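News from the teaching table

Since August we are teaching our arm its kitchen tasks in two ways. In the first way, a person holds the arm near the wrist and leads it through the movement. In the second, the person sits at the desk behind the screen and steers with the Nedik handset. Both kinds of recordings go in the same Dillari folder, so please write in the file name which one you did. 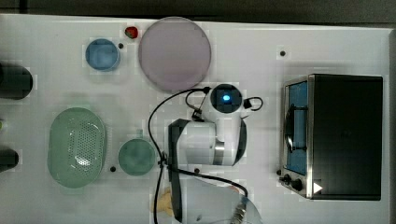 By last Friday evening we had 2097 recordings, and 700 of them were led by hand. The handset ones are longer, because most of us stop in the middle to think where the wrist must turn. These stops are a problem. The arm learns to wait at the same places, and then it waits there for no reason. If you stop for more than 6 seconds, throw the recording away and begin again - it is faster than repairing it later.

A second request is about speed. Some of the people from the Bokstead site move the arm very quickly between two tasks, to save time. This is allowed, but only when the recording is off. Please also put the strawberry and the bowls in new places before each start, or the arm will only know one table.
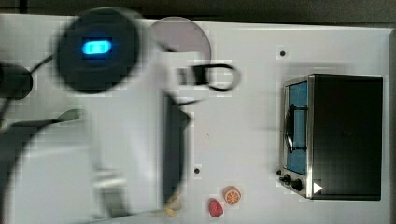
Kikuchi wrote to us after the last issue that leading by hand feels more natural, but that one's own arm gets tired after half an hour and the movements become lazy. Could the turns be shorter? We think yes. From next week a turn is 2 blocks of fifteen minutes with a pause between. The new list hangs beside the door, and you can exchange your turn with a colleague if you write it there.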